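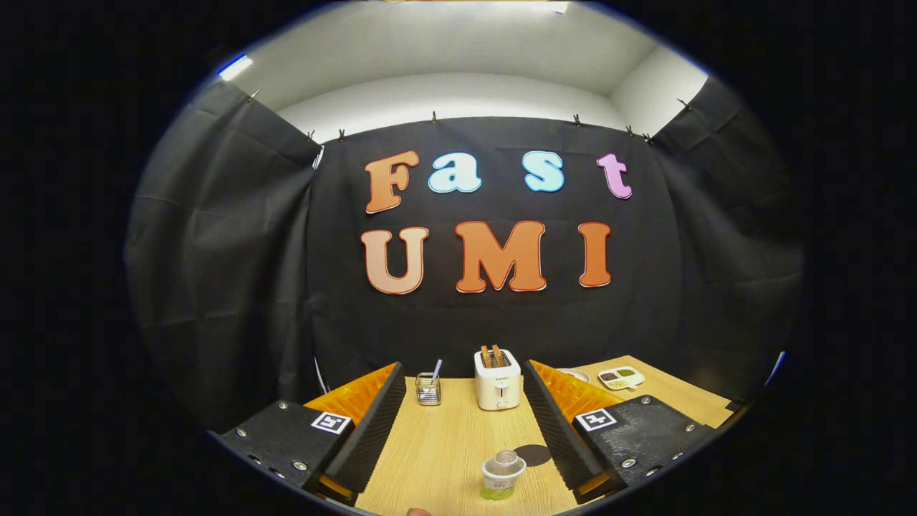

Foam-style letters on the black backdrop, held up with binder clips.

Home | Makers | Rooms | Contact
Filed under: Small Spaces

Anathi Mabaso says the curtained booth at Bullthorpe cost her $39 in fabric. I asked whether black cloth and clips really beat a plain wall.

"It hides the wall," she said. "That was the job."

And the wrinkles? "I ironed it in October."

I wasn't convinced. She did admit the side panels sag, and that she'd like a proper rail. "Ask me again when I've priced one."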